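Varkatville Hilfe-Forum > Werkstatt & Technik > Roboter und Automatisierung

Budgetplanung Greifarm-Arbeitsplatz: Was kommt außer dem Arm noch dazu?

Eluned Wogan
Hallo zusammen,

wir sind eine kleine Lerngruppe im offenen Technikraum und dürfen ab Oktober einen Arbeitsplatz für einen Tisch-Roboterarm einrichten. Ich freue mich riesig darauf! Bewilligt sind 4000 Euro, und zwar für alles zusammen: Arm, Greifer, Kameras, Tisch und Kleinkram. Mir liegt ein Angebot von Skekora über 2985 Euro vor, darin sind der Arm und ein Zweifingergreifer enthalten, dazu das Netzteil. Kameras sind nicht dabei, eine Kamerahalterung fürs Handgelenk auch nicht.

Geübt werden soll Greifen und Ablegen mit Küchensachen, also Flaschen, Schüsseln, Becher und Spielzeugobst. Nichts Schweres.

Was ich gern wissen würde: Reicht der Rest für zwei vernünftige Kameras? Kann ich am Tisch sparen? Und was habt ihr beim ersten Mal vergessen und hinterher teuer nachgekauft?

Danke schon mal, Eluned

Satish Nautiyal
Geht sich aus, wenn ihr einen Tisch schon habt. Netzteil prüfen, bei manchen ist der Stecker falsch. Und fragt nach der Lieferzeit, bei mir waren es 8 Wochen.

Madhu Maurya
Hallo Eluned, was für ein schönes Vorhaben, da bekomme ich gleich Lust, selbst noch einmal von vorn anzufangen!

Zum Geld: Nach dem Angebot bleiben euch 1015 Euro. Das ist machbar, aber legt bitte einen Teil davon sofort zur Seite und fasst ihn nicht an. Bei uns waren es am Ende lauter Kabel, Verlängerungen und Klemmen (und ein zweiter Satz Fingerspitzen), die den Puffer aufgefressen haben. Steht alles in keinem Angebot.

Kameras: Nehmt eine fürs Handgelenk und eine feste, die von oben auf den Tisch schaut. Für oben braucht ihr ein stabiles Gestell, und das ist der Posten, den ich beim ersten Mal komplett vergessen hatte. Die Kamera war da, der Computer war da, und dann hing das Ding an einem Mikrofonständer und wackelte bei jeder Bewegung mit. Am Handgelenk zählt vor allem, dass sie klein und leicht ist. Jedes Gramm, das ihr dort anschraubt, geht euch von der Traglast ab. Und lasst am Kabel eine Schlaufe stehen, lang genug für die weiteste Drehung. Zu stramm verlegte Kabel haben wir schon zweimal ersetzt.

Tisch: Ja, da könnt ihr sparen, aber nicht an der Größe. Wir arbeiten auf einer schlichten weißen Platte und sind damit sehr zufrieden, farbige Sachen heben sich prima ab. Zeichnet euch die Reichweite vor dem Kauf in Originalgröße auf Packpapier und stellt eure Teller und Schüsseln wirklich darauf. Ein großer Teller frisst enorm viel Fläche!

Übungsmaterial: Das kostet fast nichts und macht am meisten Spaß. Spielzeugobst, eine Schüssel, ein Becher. Eine liegende Flasche würde ich unbedingt dazunehmen, daran merkt ihr schnell, ob die Öffnungsweite eures Greifers passt. Fragt bei Skekora genau nach diesem Wert, im Datenblatt steht er gern einmal nur für ein Fingerpaar, das gar nicht mitgeliefert wird.

Ein paar Ansichten von unserem Tisch, die ersten beiden mit dem Greifer an der Ketchupflasche:

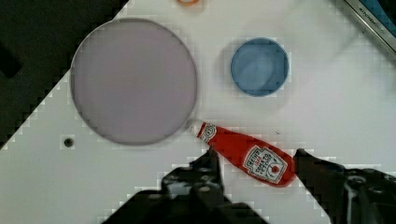
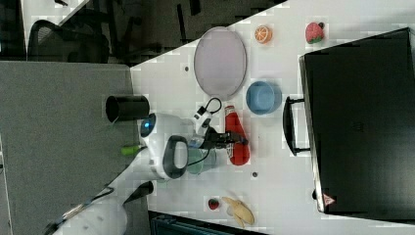
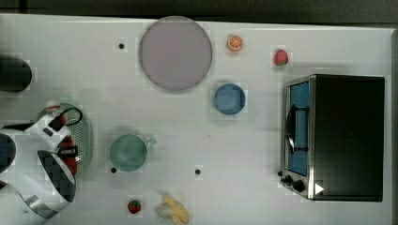
Fotos: Madhu Maurya

Beim zweiten Bild könnt ihr gut abschätzen, wie viel Platz der Arm über der Platte für sich beansprucht, und auch die Kabelschlaufe bei der Kamera ist zu erkennen. Plant links und rechts lieber großzügig, sonst räumt ihr ständig um. Wenn du magst, schicke ich dir unsere Einkaufsliste mit den Preisen, sie ist etwas chaotisch, aber vollständig.

Viel Freude beim Aufbauen!
Madhu

Ravindra Chaudhary
Ich würde mir bei Vavedora noch ein zweites Angebot holen, allein schon zum Verhandeln. Und lasst euch Arm und Greifer als getrennte Posten ausweisen, dann könnt ihr den Greifer später tauschen, ohne dass es Streit um die Gewährleistung gibt. Not-Aus nicht vergessen! Falls der im Set fehlt, gehört er vor die zweite Kamera auf die Liste.

Eluned Wogan
Ihr seid großartig, danke! Packpapier ist schon besorgt. Madhu, die Liste nehme ich sehr gern, chaotisch stört mich überhaupt nicht. Den Not-Aus kläre ich mit Skekora und trage die Auskunft hier nach.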